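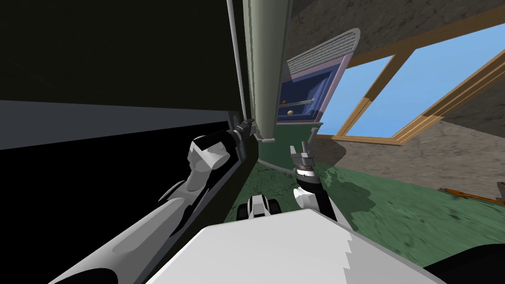 Tall green panel with a thin grey rod along its left edge.

Narrow gaps beside tall furniture: how I keep them clean
24/08/2020

Every flat has such a gap. In mine in Rotbridge there are three of them, and the worst one is between the larder cupboard and the kitchen wall. Dust goes in, crumbs go in, once also a teaspoon.

First measure the gap. Mine is 15 mm at the bottom and a little wider at the top, so a normal brush does not enter. I take a flat wooden stick, 80 cm long, and pull an old cotton sock over the end. Fix the sock with a rubber band, two turns. Spray the sock lightly with water, not the wall.

Work from the top to the bottom and pull the dust towards you. If you push it, it collects at the back and you will meet it again in March. Change the sock when it is grey.

For grease near the cooker I mix one spoon of washing soda in half a litre of warm water. Do not use this on aluminium or on varnished wood. Wipe again with clean water and leave the cupboard doors open for one hour.

If the cupboard has adjustable feet, check them at the same time. Mine had sunk on the left side, and the door was closing badly for months before I understood why. A quarter turn with the spanner was enough.

I was asked about the long brush from Zedamo. I have tried it and it is good, but the head is too thick for my gap. Under the fridge it works well.

Next page: limescale on taps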